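Progress report to the Drasside Fund
Project: Small Boards for Reading Rooms
Prepared by Meron Feyisa, project coordinator

Dear colleagues,

With this report I inform you about the work we have done since June with your support. The grant was given for two purposes: to equip our reading rooms with small dry-erase boards, and to train the tutors to use them in the writing lessons for adult learners. I will write about both, and also about the budget and the points where we are late.

Equipment

We ordered the boards from Pluter in one delivery. The order was for 800 boards, and until now 702 of them are given out to the reading rooms. The others are kept in our storage room on the Ito street side of the building. They wait for the rooms that did not open again yet. I prefer to keep them with us than to send them to a locked door.

The first boards which we tested in spring had a thin metal edge, and some learners complained that the corner is sharp when the board is carried under the arm. For this reason we changed to a model with a rounded edge. It costs a little more for each piece, but Pluter gave us a better price for the markers and the difference is almost covered.

Markers are the thing we calculated wrongly. In the application we planned one marker for each board and a small reserve. In practice the caps are left open and the markers dry out, so we had to buy again. Up to now we have bought 1,236 markers. We now ask every tutor to collect the markers at the end of the lesson and to put them lying flat in the box, not standing. The tutors tell me the lines are stronger since we do this, but I have no measurement of it.

Lessons

The writing lesson has a fixed beginning. The tutor writes one word on the board, the group reads it aloud, and then each person continues with a word of their own. We choose words which are long enough to give some difficulty, but which people want to be able to write. Mr. Milošević, who trains our tutors, made the word list together with the learners, and he removed many words from it which he liked himself and the learners did not.
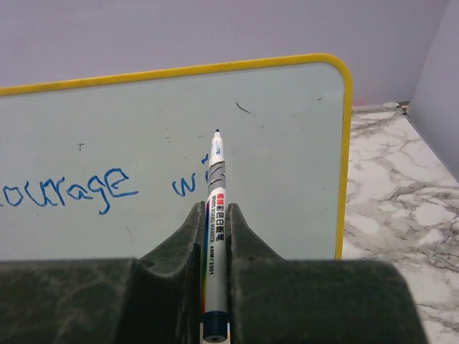
Page last changed: October 21, 2020

The small boards with the yellow edge are good for this exercise. The surface is large enough for a word in big letters and for the beginning of the next one, and a mistake can be wiped without shame. Several learners told us that on paper they stop after the first wrong letter - on the board they go on. We use blue ink for the words, as it is easy to read on the pale surface.

There is one problem with the surface that I must mention. After many lessons the dry cloth does not take away everything. Gray marks and small spots of old ink stay on the board, and sometimes a short dark line which was left too long. It does not disturb the reading of big letters, but for learners with weak eyes a small spot can look like a dot that belongs to the word. We will now clean the boards with a wet cloth at the end of each week, and we have asked Pluter which liquid is safe for the coating. We did not receive their answer yet.

Training of tutors

We planned three training days and have held two. The third was moved because the hall was not available. On the first day we spoke too much about rules for the groups and too little about handwriting, and the tutors wrote this clearly in their comments. On the second day Mr. Milošević let everybody write with the hand they normally do not use. It was a slow morning, but after it the tutors gave more time to their groups.

Budget

The spending on boards is inside the plan. The spending on markers is over the plan, for the reason explained before. I ask for your permission to move the money which was reserved for printed exercise books to the line for markers and cleaning cloths. The exercise books are used less than we expected, and we still have enough of them in the cupboard. The total amount of the grant does not change.

Next steps

Until the next report we will hold the missing training day, give out the remaining boards as the rooms open, and finish the second word list. I will also send you the signed delivery papers from Pluter separately, by post, as your office asked.

With respect and thanks,
Meron Feyisa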